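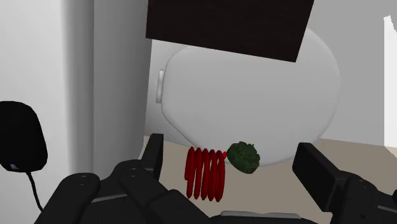 The simulator, with the red coil and the green thing that is probably broccoli.

I have worked in returns at Grarwood for eight years, and for most of that time the job could be explained at a party in one sentence. People send things back, we take them out of the box, we decide what they are and where they go. Now when anyone asks I have to start with the simulator, and they go off to look at the crisps.

We are getting three arms. They will stand at the end of the sorting line, where the mixed crates come in, and they will pick out the small loose stuff that makes everybody's wrists ache. The system is called Oria, a name that sounds like a face cream. Before Oria is allowed near a real crate it practises on a computer, and a few of us from the floor have been moved upstairs to watch it practise and say when it has got it wrong.

So I sit in a chair now. I had forgotten about chairs. My feet are delighted and my back has lodged a complaint.

What I look at is a room with nothing in it you would want to own. The walls are plain, the worktop is beige, and there is a big white rounded thing that our table has voted, after some discussion, to call the toilet. The small objects sit between the fingers and I mark whether the grip looks sensible. Then I do it again with the next one. The target is 500 clips a shift, and by the afternoon I could not tell you whether a spring is an object or a mood.

The odd part is how much of the old job turns out to be needed. Anyone who has emptied crates knows that two things touching each other are a nuisance, and that you go for the hard one first and leave the squashy one where it is. I never thought of that as knowledge. It was just what your hands did while you talked about the telly. Now I get a box on a form headed 'Operator reasoning' and I have to put it into words, and it comes out as 'because it would squash'. Upstairs seem very pleased with this.

Downstairs is quieter about it. There are 30 of us on the line and we have been told that no jobs go before the end of December, which is the sort of sentence that makes you look at a calendar. People ask me what the arms can do, as if I'd been sent ahead to count the enemy's horses. I tell them it is slow with anything floppy. They like hearing that. I like saying it, and then I go back upstairs and spend the afternoon helping it get faster.

I don't have a settled view. I do not miss the crate lifting, and I'd be lying if I said I did. I do miss the radio and the swearing – upstairs has carpet, and carpet does something to people. The pay is the same, though there is talk of a new grade for those of us doing the marking, and talk is free so there has been a lot of it.

I still do the odd Saturday on the line, mainly for the company. Last time somebody had stuck a bit of plastic broccoli on top of my locker. I've moved it to the shelf inside, next to my gloves.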